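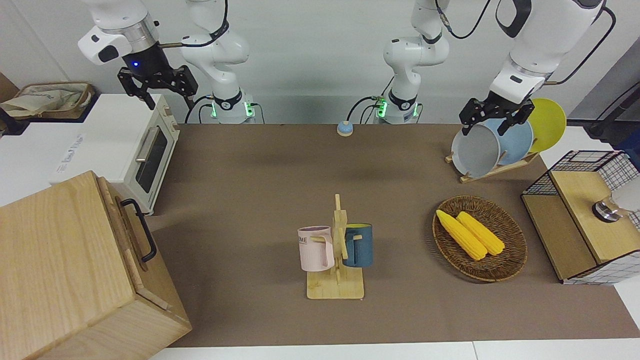
A grey plate in the dish rack, with the toaster oven to the left.

The tins came out of a garage in Curken, wrapped in newspaper and packed into two tea chests. Leena Rautiainen bought both chests without unwrapping more than the top layer. She had gone to look at a shop counter, which turned out to be too long for her van, and the man selling it asked if she would take the tins as well.

Most of them were biscuit and coffee tins, the sort that sat on a grocer's shelf and were refilled from a sack. Underneath were the pieces she has since built her business on: painted shop tins from Cullero, a small firm of tea and spice blenders that closed before she was born. They are tall, square in section and dark green, with a hinged lid and the name in gold across the front.

"I sold the first one too cheaply," she says. "A man bought it before I had finished writing the label. That should have told me something."

Rautiainen now deals almost entirely in advertising and shop fittings, from a unit behind the old Kallio printworks. Her stock changes every few weeks. When I visited there were tin signs stacked against one wall with cardboard between them, a run of drapers' drawers with the cup handles still on, and a chemist's mirror lettered for Cikel cough lozenges. The mirror had lost silvering along its lower edge. She does not intend to have it redone.

Condition is the thing she is asked about most. Buyers new to the field tend to want a tin or a sign to look as it did in the shop. Those who have been collecting for a while will put up with rust and dents as long as the paint is original. A retouched panel can halve the price of a Cullero tin, and she has handed back pieces at fairs after finding new gold over old under a torch.

Her own cleaning is limited. She uses a soft brush, then a barely damp cloth, then a little wax on bare metal. She never puts water near transfer lettering, which lifts at the edges and cannot be laid down again. Paper labels are left alone altogether, dirt included.

Reproductions are a nuisance, though she thinks people worry about the wrong ones. The poor copies sold in gift shops fool hardly anyone. Harder to spot are the decorative tins made for the nostalgia market decades ago, which have now picked up honest wear of their own. She looks at the seams first and the hinge second, and only then at the picture.

Prices have moved unevenly. Small tins are easy to sell at £15 or so and always have been. Large signs need a large wall, and trade in them was slow in January. The best Cullero piece she has handled, a counter dispenser with both its brass taps, went for £2000 to a couple who keep it in their hall with umbrellas beside it.

She kept one tin from the garage. It has a split lid and a dent in the back, and it holds her receipts. Several customers have tried to buy it.

The unit is open on Saturdays and by appointment on other days. Rautiainen will look at single items brought in, but asks that larger collections are photographed first, with the bases showing.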